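Bellamy or the Grollari for four nights in Selidley?

hatpin_jo
My sister and I are finally doing our Selidley trip and I can't make up my mind about where to sleep. It's down to the Bellamy on the hill or the Grollari down by the river. Four nights, two beds, we'd like breakfast and we'd like to walk to the old market without packing a lunch. The Bellamy wants 1,158 for the stay and the Grollari wants 838, same dates. Is the Bellamy really that much nicer? Its website is very pretty but so is everybody's.

mudlark77
Grollari, no contest. I've stayed there three times now. Rooms on the river side are small but the beds are great and the breakfast lady makes these little cheese rolls I still think about. You can be at the market in five minutes. Spend what you save on dinner!

corrie_b
Going to disagree with mudlark. We did the Grollari in January and the river side was so damp the towels never dried. Street side was fine for heat but the delivery trucks start before six. The Bellamy has proper windows and a bathtub you can lie down in.

mudlark77
Well, January. Everything in Selidley is damp in January. I've only been in late spring and never had a problem with towels.

corrie_b
I'm just saying what we got for our money. And the trucks don't take the spring off.

Lionel Yeoman
I'd look hard at the Bellamy's cancellation terms before you get too attached to the bathtub. Their cheaper rate is prepaid and you get a voucher back, no cash. The Grollari let me cancel up to the day before and just took my card number. My wife and I prefer the Bellamy, for what it's worth, but we only ever book the flexible rate, and that costs more again.

hatpin_jo
Oh, I hadn't seen the voucher bit. Just went back and there it is, in tiny gray letters under the breakfast photo. The 1,158 is the prepaid one. Hmm.

tansy_and_co
Has anyone mentioned the hill? The Bellamy is up 127 steps from the square, and there's a road around the back but the taxis grumble about it. My knees voted for the Grollari. Ask for the top floor, river side, it gets more sun than the lower ones.

mudlark77
Yes to the top floor! Room with the slanted ceiling if you can get it. No elevator though, so tansy, you're swapping one set of stairs for another.

tansy_and_co
Two flights with a handrail, I can manage that. What I can't manage is that hill after a big dinner.

pellham_road
Does it have to be a hotel? We rented rooms over the bakery through Brordale last year and had a kitchen and a washing machine for less than either of these. Two bedrooms too, so your sister can snore in peace. No breakfast but, well, you're over a bakery.

corrie_b
We used Brordale once and waited an hour and a half on the sidewalk for somebody to bring the keys. Never again for me. I like a front desk with a person at it.

pellham_road
Ours had a key box by the door, worked fine. I think it depends who owns the place.

hatpin_jo
You're all making this harder (in a nice way). My sister has vetoed the apartment, she says if she has to make her own bed it isn't a vacation. So it's back to two. I've written to both places and I'll put what they say here.

Posted March 29, 2020
Both wrote back! Where we've got to:

1. The Bellamy can do twin beds in the garden wing, and they'd send somebody down to the square for our bags. They won't budge on the voucher, and the flexible rate doesn't include breakfast.

2. The Grollari has the top floor free on the river side, twin beds pushed apart, breakfast included, still 838. I asked about damp and they said there's a new heater up there. They'll hold it with a card and no deposit. 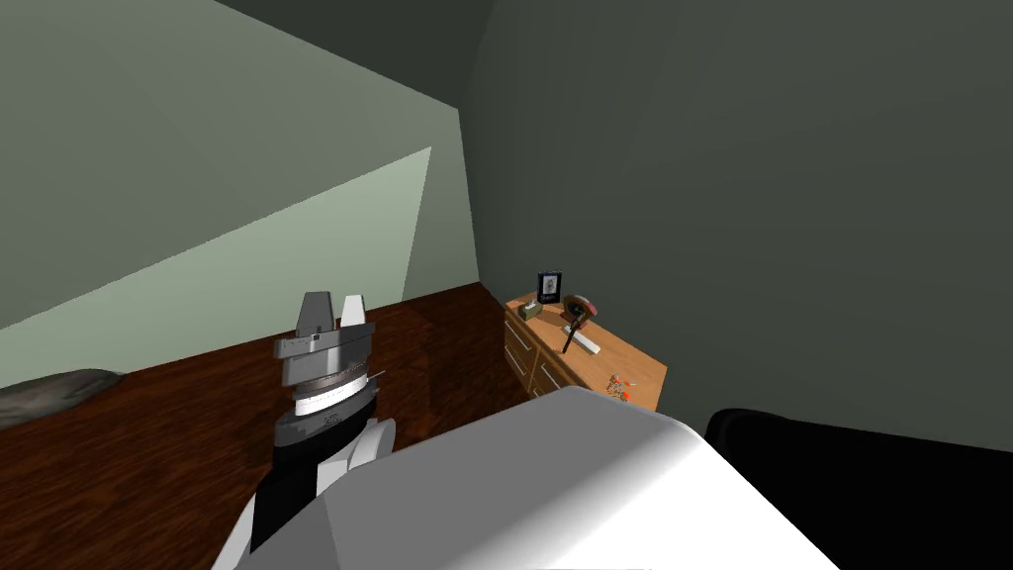

3. We haven't picked dates for certain. My sister wants to wait and see how things look before we send anybody any money, and I think she's right.

Lionel Yeoman
Then take the one that lets you cancel. You can always have a drink on the Bellamy's terrace, they don't mind non-guests if you come before dinner.

corrie_b
Fine, but ask for extra towels.

mudlark77
And get there early for the cheese rolls, they're gone by nine.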